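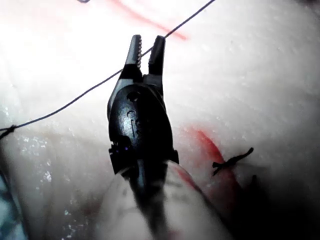 ## Tidton surgical ward moving to Histunstead - anyone buying the reasons?

**pocketlint** | 2019-08-01

Got the leaflet through the door this morning. Surgery at Tidton closes and everything goes to the big site at Histunstead. It says we'll get "better care, closer to home." I'd like to know whose home. Histunstead is 30 miles from my front step and I can see Tidton hospital from the end of my street.

They keep leaning on the Cantero report. Has anyone here read it, all the way through? I got as far as the travel section and it assumes everyone has a car.

**marrowfat**

I read it. It's dull but it isn't crazy. The argument is that small wards don't see enough cases to keep a team sharp, and bigger ones do. My sister was sent to Histunstead last year for her gallbladder and had no complaints, apart from the parking.

**pocketlint**

Glad she's OK. One gallbladder doesn't tell me much though. And "bigger is sharper" is what they told us when the maternity unit went to Jamdale. Did anyone ever publish the before and after on that? I asked twice and got a thank you for my interest.

**old_gravel_rd**

The travel section is the part that bugs me too. They say the average trip goes up by 20 minutes. Average of what? If half the patients already live next to Histunstead, their trip doesn't change at all and the rest of us get hammered. The 53 bus doesn't run after supper, so try visiting somebody in the evening.

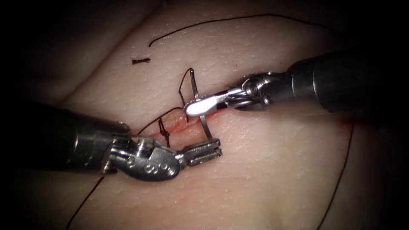 And before anyone says shuttle bus, Jamdale was promised a shuttle bus. It ran for one winter and then it was "under review." Still is, as far as I know.

**marrowfat**

The shuttle had almost no riders. I used it. Most mornings I had my pick of the seats.

**old_gravel_rd**

It left before the first appointments and came back before the last ones. I'd have been surprised if it *was* full.

**tinroof**

I'm going to disagree with both sides here. You're all arguing about buses and the thing to look at is staffing. If Tidton can't fill the night shifts then the ward is closing whatever the report says, and they ought to just tell us that. I'd be less annoyed by a plain "we can't hire enough nurses" than by a leaflet with a sunrise on it.

**pocketlint**

Fair. But can't hire or won't pay? The leaflet doesn't mention nurses once. It does have a lot to say about the new lobby.

**marrowfat**

You can ask. Comments are open until the end of August, reference 3027, and it has to be on the letter or they file it as general mail. I'm sending one in favor, for what it's worth, with a line about evening buses.

**old_gravel_rd**

I'll send one against, with the same line. Does email count or does it have to be paper? The leaflet says "in writing" and the website says "online form," and the form won't load for me.

**tinroof**

Form didn't load for me either. I printed mine and dropped it at the front desk in Tidton. Ask them to stamp your copy.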